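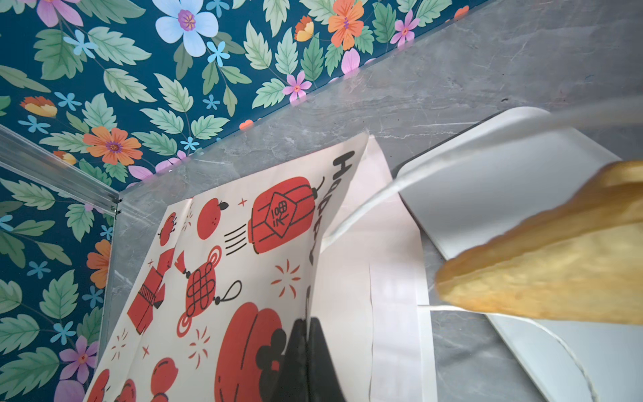 Pale leaves and bright blooms on deep teal wallpaper.

FOR RELEASE – May 29, 2022

Jandik opens its summer marmalade classes in Drurnden

I'm Uyên Ông, and I've been making marmalade at Jandik for seven years, so you can guess how happy I am to share this! Our summer classes are open for booking, and this time we're running 16 of them (last year we managed three, and people were still calling us in October).

Each class lasts three hours and everybody goes home with jars of their own. We start with plain orange, then move on to my grandmother's ginger version, the one we sell under the Lâm label – it's my favorite on toast, and even better with cheddar. 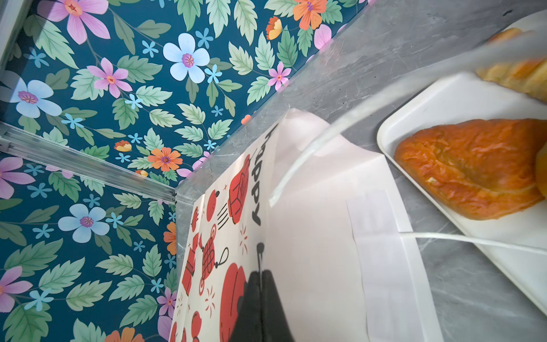 Booking and prices

A place costs $141, with fruit, sugar, jars and lunch included. You can sign up at the Jandik shop or at the Zernon bakery next door, where they'll also sell you the bread to go with it.

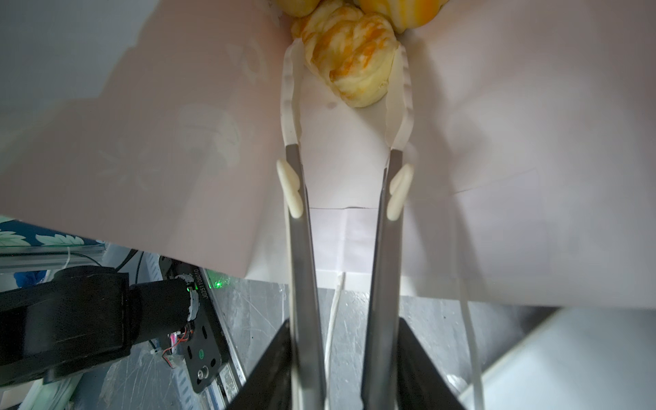
Do I need to have made jam before?
Beginners are very welcome, and we go over setting points and jar washing right at the start.

Bring an apron and a pen, because you'll want to scribble on the recipe sheet. I still scribble on mine,

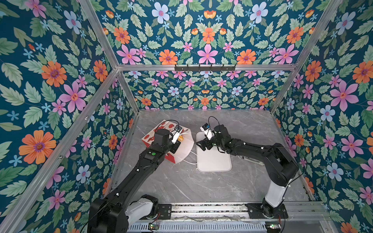 and it's so sticky by now that I can hardly read the sugar amounts (I know them by heart, luckily). Press folks are welcome to sit in on any class – just ask for me at the shop.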